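4. Loading and Firing the Ollar Kiln

Read this section with the lid open and nothing in the kiln. People who read it with a load already cooking tend to write us long letters.

4.1 Before you load

1. Vacuum the element grooves with the soft brush. Crumbs of clay and glaze left on an element will eat through it.

2. Paint kiln wash on the top side of each shelf and let it dry. Do not wash the underside. It flakes, and it flakes into your nicest bowl.

3. Check that your pots are bone dry. Hold one against your cheek. If it feels cool, it is still damp and should go back on the rack, however much your sister-in-law wants it by her birthday.

CAUTION: Damp pots can burst. They take the neighbors with them.

4.2 Loading

1. Set three posts on the kiln floor and lay the first shelf on them. Three posts don't wobble. Four posts always do.

2. Place the tallest pieces last, on the top shelf.

3. For a glaze firing, leave a finger's width between pots. Bisque ware may touch, stack and generally get friendly.

4. Stand a witness cone where you can see it through the lower peephole. The controller has opinions about temperature, and the cone lets you check them. 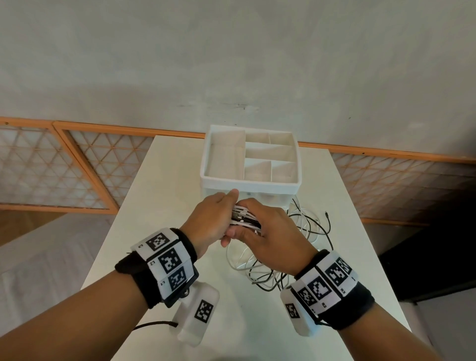
5. Close the lid gently. If it won't close, the top pot is too tall. Leaning on the lid will not make it shorter.

4.3 Setting the controller

1. Turn the main switch on. The display shows IDLE, then the room temperature.

2. Press PROGRAM and choose Slow Bisque or Glaze. Flandar clay bodies like the slow one.

3. For Slow Bisque, add a preheat hold of 60 minutes. For handles, knobs and anything thicker than your thumb, make it longer.

4. Press START. You should hear the relays click. They will keep clicking all night, and you will stop noticing by your second firing.

5. Pull the lid prop and put in the upper peephole plug once the preheat is over.

NOTE: The display counts firings and cannot be reset. Our own test kiln read 2,989 when Gintarė Raudsepp retired it in February, and she still maintains that it had a few left in it.

4.4 Unloading

1. Wait. A full load takes roughly 19 hours to cool.

2. When the display reads below 40 degrees Celsius, open the lid and unload from the top down.

3. Do not crack the lid early "just to look." Glazes that cool too fast craze, and you will hear each tiny ping from the kitchen.

4. Grind any glaze drips off the shelves before they go back in. Wear goggles. Drips are glass, and they behave like it.

If the display shows E-2, the thermocouple has come loose. Switch off at the wall and go to Section 7.

Section revised 11 May 2021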